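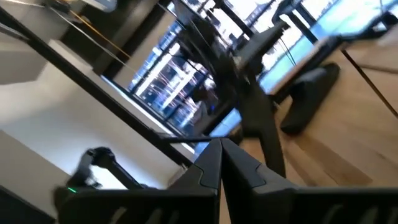 Côté fenêtre, avec le mur blanc.

Atelier Bidora – Rangement domestique, salle 322
Notes de la quatrième séance : les sandales et les claquettes

Chères toutes, chers tous, vous étiez plusieurs à me demander une version écrite de ce que nous avons dit sur les chaussures d'été, et je m'y mets enfin, un dimanche, avec du thé et mes brouillons éparpillés. Pardonnez-moi si je m'attarde sur des détails, vous savez que c'est mon défaut.

1. Sortir tout, et poser à plat

On commence toujours par vider l'endroit où dorment les sandales : le panier de l'entrée, le bas du placard, le coffre de la voiture aussi (on oublie toujours le coffre !). Tout va sur une surface claire et dégagée, un plancher ou une grande table qu'on pourra essuyer. À ce stade on ne range pas, on ne jette rien, on regarde ce qu'on possède. Prenez votre temps, c'est le moment le plus agréable de l'exercice, et les enfants y participent volontiers.

Retournez ensuite chaque sandale. La semelle raconte beaucoup de choses : l'usure au talon, les petits cailloux coincés, la pointure quand elle est moulée dessous et que l'étiquette du dessus s'est effacée depuis longtemps.
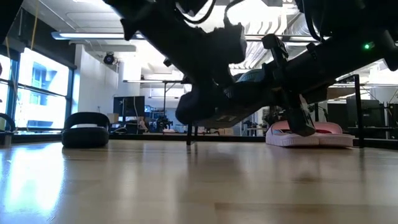
Une sandale noire, semelle visible, et deux autres posées sur le bois clair.

2. Retrouver les paires

La couleur aide énormément. Avec du noir, du rose et du bleu-vert, on va vite ; avec cinq paires noires de pointures voisines, c'est une autre affaire, et il faut alors comparer les semelles, dos à dos, talon contre talon. Je vous conseille de former d'abord les paires les plus évidentes et de les écarter de la zone de tri. Ce qui reste devient tout de suite plus lisible.

Vérifiez aussi gauche et droite. Sur une claquette à large bride, la différence se voit surtout au contour de la semelle, et l'on se retrouve facilement avec deux pieds gauches de la même couleur, surtout dans une famille où tout le monde a acheté le même modèle. Les orphelines vont dans une boîte à part, jusqu'à la fin du mois de février pour celles qu'on trie en hiver. Passé ce délai, on s'en sépare.

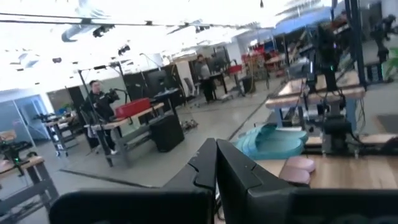
Vient ensuite la question de la place, et il faut sortir le mètre. Comptez 200 mm de large pour une paire posée côte à côte, ce qui fait quatre paires sur une tablette de 800 mm, sans les serrer. Le modèle Skamholm que nous avons monté ensemble fait exactement cette largeur ; le Zisum, avec ses 525 mm, n'en reçoit que deux confortablement, mais il se glisse derrière une porte et rend bien service dans un petit appartement.

3. Disposer

Les deux sandales d'une même paire se rangent côte à côte, les pointes dans le même sens. Choisissez un sens et gardez-le pour toute l'étagère – vers le mur, en ce qui me concerne, parce qu'on attrape mieux par le talon. Une planche surélevée permet de gagner un second niveau : en haut les paires qu'on porte le moins, en bas celles de tous les jours. On pose la paire entière d'un seul mouvement si on le peut, une main de chaque côté, sinon une sandale après l'autre, en alignant la seconde sur la première.

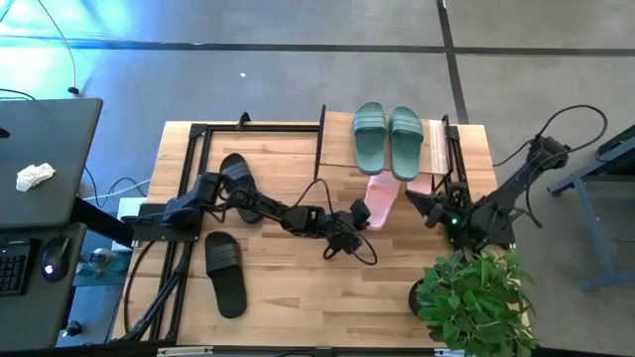 Moi, je les emboîte semelle contre semelle et je gagne la moitié de la place, pourquoi s'en priver ? La remarque est juste, et pour une valise ou un carton de fin de saison je fais pareil. Sur une étagère qu'on utilise chaque matin, je reste attachée au côte à côte : les brides gardent leur forme et l'on se chausse sans réfléchir. Essayez les deux pendant une semaine et dites-moi ce que vous préférez.

4. Pour la prochaine fois

Faites le tri chez vous, une seule zone, l'entrée par exemple. Mesurez votre tablette et notez combien de paires elle accueille. Si vous avez un bac Kahraman à couvercle, apportez-le vide, nous y mettrons les bottes.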